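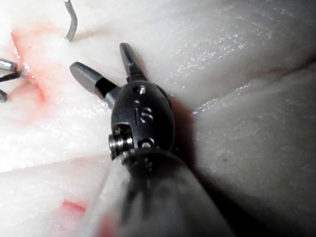
Monday, May 5, 2025

Back at the console after a week off. I took the train in from Brellberg and was at my desk early enough to have coffee before the others came down. The Cleston room was cold again. I kept my jacket on until lunch, which makes the armrest feel wrong, and my first few recordings were clumsy.

We are still on the suturing task. I sit with my hands in the controllers and sew, and the arms do what my hands do, and all of it gets saved: the joint positions, the video, the pedal. Later the policy trains on it. The recording starts on the left pedal and I have finally stopped pressing the wrong one.

I did one bad thing this morning. I let go of the needle to get a better grip and picked it up again with the other side, then went on as if that was part of the plan. By the rules that is a regrasp and should be flagged. I flagged it at lunch. Last October we trained on a lot of unflagged regrasps and the policy learned to drop the needle and pick it up for no reason, over and over, so I don't want to be the cause of that again.
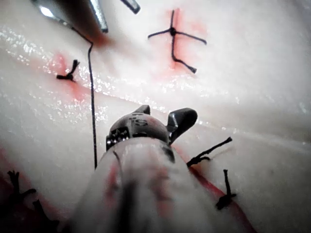 Keeping the long thread out of the way is still what I am worst at. I watch the needle and forget the tail. When I sew by hand I move it with my little finger without thinking, and in the console I have no little finger. The Valdebenito notes say to sweep it to one side before every bite and to do it the same way each time. I tried that after lunch and it does help, though it makes each stitch slower. The notes also say slow is fine as long as I don't stop. A long pause is worse for training than a slow motion – the policy learns to sit still.

I also have to remember that there is no feel in the controllers. I judge the pull by how the pad puckers and how straight the thread is. On knots I still pull too hard on the second throw. Two broken threads today, both my fault.

Session 2906 is the one I want to look at again. The file list shows it as complete but the left wrist video is shorter than the other streams. I wrote to the Indo team about it and moved on.

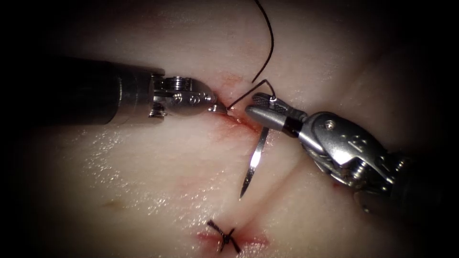

The needle angle went better in the afternoon. I have been holding it too close to the middle, and moving the grip back gives me more of the curve to work with. I have to turn my wrist further at the start, before the point touches, so that there is room left to roll through. If I start with my wrist already halfway round I run out, and then I push straight, and that is a bad demonstration even if the stitch ends up closed.

Around four we let the new checkpoint run with my hands off the controllers and my foot on the stop. It got the needle in and out on the first try and then lost the thread. It reached for where the tail usually is when I do it. I suppose that is an argument for sweeping it the same way each time.

My neck is stiff. Need to raise the viewer a notch tomorrow, and bring gloves for the morning.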